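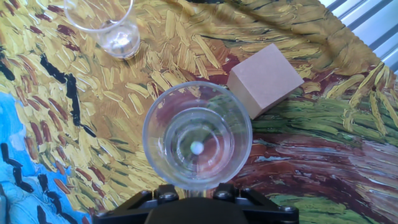
Can a robot arm learn to tell when its own plan has gone wrong?

Sometimes, if the software around it was written by people who expected the plan to go wrong. Most of it wasn't, and that is the job we are hiring for.

## Software engineer, manipulation (perception, planning and tooling)

Trellar makes control software for small robot arms that work at a bench. We are looking for one engineer to join the group that runs Mutora, our planning and execution stack. The job is full time and on site, and the start date is flexible, though we would like to have somebody in the seat by March.

You should know what we think before you apply, as it will save us both an interview. We don't believe most success rates. We don't believe our own until somebody other than the person who wrote the code has run the test. A demo video tells you that an arm did a thing once, with the lights where they were and the objects where they were. We have made those videos too. Customers liked them, and then they moved the table.

### What is wrong right now

Glass is a problem. Our perception code was built on solid, matte things like blocks, and it does well on those. Clear cups are another matter. The depth estimate goes through the wall and lands on the surface underneath, or on something lying in the bottom, or on a reflection. The grasp planner takes that number at face value. We have tried two fixes sold to us as general answers, and neither one held up when we changed the tablecloth for a busier print.

Small objects inside other objects are the next problem. "The ball is in the cup" is easy to say and hard to check from a wrist camera, especially once the gripper comes close and blocks part of the view. Mutora stores that kind of relation as a plain true or false. We think this was a mistake. Somebody has to replace it with something that can carry doubt, without making the planner so timid that it never moves.

The tooling is behind the rest. Logs from a run come out of three programs on three clocks. Karkeo, our replay tool, lines them up well enough to look at and badly enough that you can't trust it on anything shorter than a fifth of a second. Last year a bug that we blamed on the controller for weeks was a timestamp rounded in the wrong place.

### What you would do

- Own the part of Mutora that decides whether a step succeeded. At present it mostly asks whether the gripper closed.
- Rework the handling of clear and shiny objects, or show us with data that we should stop promising it.
- Fix the clocks in Karkeo.
- Help run Amaral, our regression suite. It holds 200 recorded tasks and replays them against every change to the main branch. Some of the tasks are stale and pass for bad reasons. We want those found and thrown out, even if our numbers drop.
- Write down what failed. We keep a failure log in plain text and everyone adds to it, including Rosaire Poirier, who leads the group and has the longest section.

You would spend some 15 hours a week at the arms and the rest at a desk. That split moves around. The week before a release it is nearly all arms, and it's dull work: reset the objects, run, look, write, reset.

### What we need from you

Solid C++ or Rust, and enough Python to be impatient with it. You have shipped code that moved something physical, and you can tell us about a time it moved in a way you didn't want. You understand camera calibration well enough to do it by hand when the script fails. You can read a paper and say which of its claims would survive a different table.

We would be glad to see experience with task planners, behavior trees or state estimation. Learned policies are fine as well. We use some, where they beat the hand-written version in a blind test, and so far that is fewer places than we were told to expect. If you believe we are behind on this, come and argue it with runs on our hardware. A couple of us would be happy to lose that argument.

A degree is not required. We don't give puzzle interviews.

### What we would rather not see

Cover letters about the future of work. Benchmarks with no description of the resets. Any sentence that says a system is "robust" and stops there: robust to what, and how did you check?

We also get a lot of applications from people who want to train one very large model and be done with it. It may work some day. This post is for the engineer who has to get a release out before then.

### How hiring goes

Send a resume and up to 500 words on a failure you tracked down. It can be from work, school or your garage. Tell us what you first thought the cause was, what it turned out to be, and what you changed so it would be caught sooner next time. We read these before we read the resume.

If we want to go on, there is a phone call with Rosaire, usually within two weeks. After that comes one paid day with us. You get a real log from a real failed run, a copy of Karkeo with all its faults, and an arm to try things on. In the afternoon you tell us what you think happened. We don't always know the answer ourselves. "I can't tell from this data, and here is what I would record next" has gotten people hired.

You will then have an hour to question us without Rosaire in the room. Ask about on-call (there is a rota, it's light, and customers do ring at bad times). Ask why the last person left the post. They'll tell you.

### Pay and terms

The pay band is in the application form, on the first page, and we stick to it. Overtime before releases is paid. We can't offer remote work for this role; we tried it for a while with a camera pointed at the bench, and the remote engineer spent most of the time asking others to push a cup back into place.

We review applications every Monday and answer all of them, including the ones we turn down. Write to the hiring desk through the Trellar site and put "Mutora, manipulation" in the subject line. If you have a question about the work itself, say so in the same message and it will be passed to an engineer.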